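Organic cotton trousers lost length after first wash — is this within tolerance?

Posted in Clothing Care > Natural Fibres
August 2022

Posted by twill_and_error

I have two pairs of men's organic cotton trousers from Olden, same style, same size, ordered together. The care label says 30 degrees, reshape while damp, do not tumble dry. One pair was washed at 30 with a short spin and dried on a line indoors. The other is still unworn.

Inside leg on the unworn pair is 80 cm. Inside leg on the washed pair is now 78 cm. The waist has not changed by any amount I can measure with a tape. The product page says "garment washed", which I took to mean the shrinkage had already been dealt with before sale.

Is a loss of 2 cm normal for a garment-washed cotton twill, and can any of it be recovered? I would also like to know whether further washes will take off more. I need to decide on the unworn pair before the returns period closes in September.

Posted by Lulville

Normal. "Garment washed" has no fixed meaning. It can be a full wash and tumble at the factory, or a quick rinse with softener to change the handle of the cloth. Only the first takes out most of the shrinkage. If the page doesn't say "pre-shrunk" or give a residual figure, assume there is some left.

Your loss is 2.5 per cent in the warp direction, which runs down the leg. Many makers work to 3 per cent for woven cotton, so you are inside the usual limit. The waistband is cut along the warp as well on many trousers, but it is interlined and stitched through several layers, so it moves less.

To get some of it back:

Wash again at 30 and take them out before the final spin. Lay them flat on something that lets air through. Fold one leg out of the way and pull the other by hand from crotch to hem, in short stages, holding the cloth and never the seam alone. Do the same on the second leg, then leave them until nearly dry. 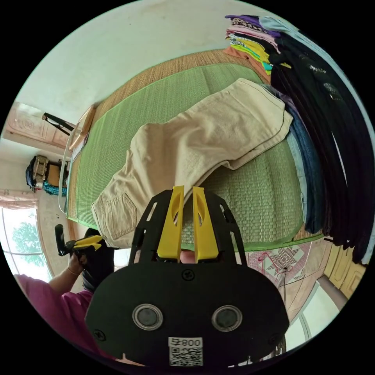 kersey68 disagrees with the stretching part, and says any length gained by pulling wet twill goes again at the next wash, so it has to be repeated every time or it is wasted effort.

That is partly right. The relaxed length of the cloth is what it is, and pulling only sets it temporarily. Pressing with steam while the leg is held under light tension makes it last longer, but the next wash will undo most of it. I still do it, as 1 cm at the hem matters to me.

On further washes: most of the change comes in the first one or two. After that expect a few millimetres at most, provided the temperature stays the same. Hotter water or a tumble dryer starts the process again.

Posted by Ziveck

had the same with a different make. just let the hem down, there was 6 cm turned up inside mine. check yours first, some are cut short and overlocked. the old crease shows for a bit

Posted by twill_and_error

Thanks. The hem allowance on the Olden pair is 3 cm, double turned, so there is enough to recover the 2 cm with a narrower hem. I will keep the second pair and wash it before having either altered.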